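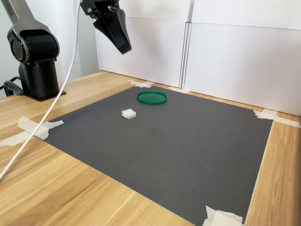 Robot arm and gripper at a light wooden table

Clalus Community Forum > Data Sources > Offline sync and shared tables

Topic: Offline edits overwritten after sync in Clalus forms

stenus_admin
Original poster
Our department maintains an inspection form in Clalus, published to field staff as a mobile application. The form reads from one shared spreadsheet of 193 rows. Since the July update, records edited offline by one employee are replaced when a second employee synchronizes later in the day. No conflict notice is shown to either person. We would like to know whether this is the intended behavior and whether a setting exists to prevent it.

mkr_fieldops
Reply to stenus_admin
The behavior is intended. When the source is a spreadsheet, Clalus applies the last write to the whole row, including the fields the second employee did not touch. Please check Data > Source > Write mode. If it reads "Row," change it to "Field" and publish again. Devices must be signed out and back in before the new mode applies.

stenus_admin
Thank you. The write mode was indeed set to "Row." We will change it in our test copy first, as our internal policy requires a review before any published application is altered.

gultent_support_desk
We respectfully disagree with the recommendation above. Field mode resolves the overwriting, but it can leave a row that neither employee would recognize. In our organization an inspection was marked "Passed" by one person while the comments, entered by another, described a failure. For inspection records we consider that outcome worse than a lost edit.

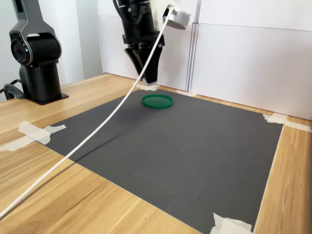 Our practice is to keep each inspection as a new row and to leave the earlier one in place. The form then shows only the most recent entry for each site. It requires two tables, one for sites and one for visits, linked by the site number. The conversion took us an afternoon, and most of that time went to renaming columns.

mkr_fieldops
The two-table design is sound, but I would not call it necessary for a source of this size. A required "Inspector" field and a locked status column would cover the case described. It also avoids a second table that somebody will have to maintain.

gultent_support_desk
A locked status column depends on the device having the current status at the time of locking. Offline, it does not.

mkr_fieldops
That is a fair point — I had the online case in mind. I withdraw the suggestion about locking.

frerichs_it
A question on the two-table approach: does the mobile form become slower as visits accumulate? We expect around 300 entries per month, and several of our tablets are old.

gultent_support_desk
Reply to frerichs_it
We have not measured it. We set a filter so that devices download only open visits, and we have received no complaints. The filter must be placed on the source. If it is placed on the screen, the full table is still downloaded.

stenus_admin
We have now tested both options. Field mode worked as described, and we were also able to reproduce the mixed record. Our reviewers have asked for the two-table version. One difficulty remains: photographs attached offline appear under the site and not under the visit.

mkr_fieldops
Attachments follow the key column. Set the key of the visits table to the visit number, save, and then reattach the existing photographs by hand. I am not aware of a way to move them in bulk.

stenus_admin
Confirmed, new photographs now attach to the visit. I will leave this topic open until the published copy has been updated.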